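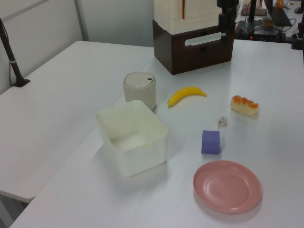 What is a shop inventory for?
Telling you what you own on a given day, so that you can work out what you sold, what you lost and what you only thought you had.

Small Shop Bookkeeping, session 4: Stock
Handout by Yamila Echeverría

Last week's cash exercise came back with eleven different totals from eleven people, so please bring a calculator this time. Phones are allowed if they stay face up.

The sum itself
Opening stock, plus purchases, minus closing stock, gives you cost of goods sold. Learn it in that order. People who learn it backwards spend the rest of the evening with negative soup.

We'll use Donanov, a grocer's with one till and a very optimistic owner. All figures are in pounds.

Opening stock, 1 May: 1,623
Purchases in May: 2,754
Closing stock, 31 May: 355
Cost of goods sold: 4,022

The owner looks at 4,022 and is delighted, having shifted nearly everything. Then somebody finds a shelf in the back passage holding 205 of tinned goods that never made it onto the sheet. Closing stock becomes 560, cost of goods sold drops to 3,817, and the profit goes up by 205. Shops have been run for years on shelves like that one, mostly by people who could not have told you which way the profit would move.

What counts as stock
Anything you hold for sale. The carrier bags are arguable and we will argue about them after the break. The display fruit in the window is a fitting, however good it looks. The kettle is never stock, and neither is anything you have already eaten.

Goods on sale or return from a supplier (Daza, in our exercise) still belong to the supplier until you sell them. Leave them off your own sheet and keep a separate list. Daza will certainly be keeping one.

Cost or selling price?
Cost. If the goods would now fetch less than you paid, use the lower figure, after taking off what it costs you to sell them. Donanov bought a case of Plernumel cordial for 48 and will be lucky to get 20 for it, so it goes down at 20. The owner will say it is bound to pick up in the summer. Write 20.

Counting day
Shut the shop or count after closing. Work in pairs, one calling and one writing, and swap at the halfway point before resentment sets in. Use pen. Cross out mistakes with a single line so the old figure can still be read. Deliveries that arrive during the count go in a corner with a note on them.

For next time
Read chapter 6 of Wisen, skipping the part on barrels. Redo the Donanov sum with opening stock of 1,418 and everything else as first given. Work it on paper and bring the working as well as the answer.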